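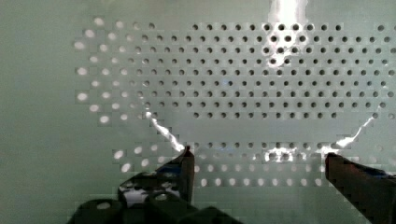
1/ Notes on the seagrass transects at Numcombe, because the summary that went out in June left out most of the method and people have been asking how the numbers were produced.

2/ The site is the shallow shelf between the Numcombe breakwater and the mouth of the Astden. Mostly eelgrass on muddy sand, patchier toward the river. Depth at low water is under a diver's standing height over most of it.

3/ We ran 30 fixed transects, perpendicular to shore. Start points are steel pins, driven in and tagged. End points are compass bearings, so there is some drift at the seaward end. We accept that and record the bearing actually swum.

4/ Cover is estimated in quadrats. Two observers score each quadrat separately and don't compare until they're back on the boat. Where they disagree by more than one cover class, the quadrat is flagged and scored again from the photo by a third person.

5/ Shoot counts are slower and we only do them on a subset. Silt is the limiting factor. Once a fin touches bottom you lose the quadrat for several minutes. If the Astden has been running high, you may as well do cover only.

6/ The headline was that the bed has expanded on its western edge. The data support this. 17 transects showed eelgrass farther out than in the previous survey, beyond what bearing drift would explain.

7/ What the headline skipped: expansion at the edge and thinning in the middle can happen together, and did. Mean cover went down on the inner part of the shelf. Area alone is a weak measure of condition. A big sparse bed and a small dense one do different jobs for juvenile fish.

8/ On causes, I would be careful. The mooring change is the popular explanation. The old chain moorings scoured bare circles, and 3 of those circles now have shoots coming in from the rim. That is consistent with recovery. It tells you very little about the western edge, where there were never any moorings.

9/ Water clarity is the other candidate. The Kundidlow project has a turbidity logger near the channel marker, and the record shows a clearer spring than the one before. But the wiper on the sensor failed partway through and the later readings are biased high by fouling. I have dropped them from my version of the plot.

10/ On analysis: we used the Alexiou correction for observer bias on cover scores. It shrinks the extreme classes toward the middle. If you rerun the data without it, you will get a slightly larger inner decline. The direction stays the same.

11/ Fish counts from the same swims are not ready. Wrasse and pipefish are fine. Small gobies are badly undercounted by every observer we have, and by different amounts — so please don't quote the draft table that has been going around.

12/ A few replies on whether the site should be closed to anchoring. The survey wasn't designed to answer that. There is no comparison site with similar depth and river input, and without one you are comparing Numcombe with its own past.

13/ Next round adds a control stretch on the far side of the Astden, same depth band, same quadrat spacing. Pins are already in. Raw scores, flagged quadrats and bearings will be posted with the next update, including the ones that look bad.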